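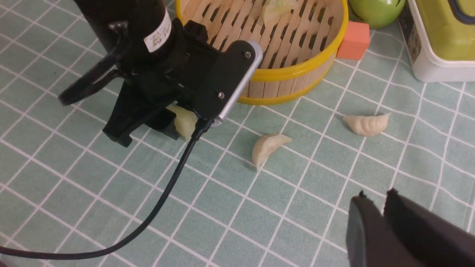

Do you ever wonder who decided that a square should have four equal sides? I do, usually when I'm supposed to be washing the dishes. Squares are so ordinary that we stop noticing them, but once you start looking they're all over the place: floor tiles, crackers, windows, the math paper in your backpack. Even a tablecloth can be covered in them, like the light teal one with thin white lines crossing each other to make row after row of little squares. I love a pattern like that, because there's a big idea hiding in it, and the big idea is called a tessellation (say it tess-uh-LAY-shun).

A tessellation is a pattern of shapes that fit together with no gaps and no overlaps. Imagine you're tiling a bathroom floor. If there are gaps, your toothbrush cap falls in and you never see it again. If the tiles overlap, you trip on them. So you need a shape that snuggles up against its neighbors on every side, and keeps on doing it forever, or at least until you hit the bathtub.

Squares are great at this! Put 4 of them together so their corners touch at one point and they close up perfectly. Each corner of a square is a quarter turn, and four quarter turns make one whole turn, all the way around. Nothing left over.

What about other shapes?

Triangles work too. If all three sides are the same length, you need six of them to fill the space around a point. Try it with paper and you'll end up with a hexagon, a shape with six sides.

Hexagons work all by themselves, and three of them meet at each point. You've seen these if you've ever looked at a honeycomb. Bees build their cells out of wax, and wax takes a lot of work to make, so it helps that hexagons hold plenty of honey without using up too much wall.

Now try pentagons, the kind with five equal sides and five equal corners. Three of them around a point leave a skinny gap. Four won't fit without overlapping. I spent a whole October afternoon cutting out pentagons when I was nine, sure I was just being sloppy with the scissors. My scissors were fine! Regular pentagons can't do it on a flat table, no matter how neatly you cut.

Circles are hopeless, by the way. Push some coins together and look at the little curvy spaces in between.

People have been playing with this for a very long time. More than 2000 years ago, Roman builders were making floors out of tiny cubes of stone, and later on, artists in Spain and Morocco covered walls with stars and shapes that lock together so cleverly that I get a bit dizzy following them.

Make your own

You need a square of stiff paper, scissors, tape, a pencil and a big sheet of paper.

Cut a wiggly piece out of the left side of your square, starting at the top left corner and ending at the bottom left corner. Slide that piece straight across to the right side (don't flip it!) and tape it on, straight edge to straight edge. Now trace your funny new shape onto the big sheet, move it over until it fits against the first one, and trace again. Keep going until the page is full.

Mine looked like a duck with a cold. My neighbor Svetozár Lukáč made one that he says is a mountain goat, and I've decided to believe him. Turn yours around a few times before you color it in, and see what it looks like to you.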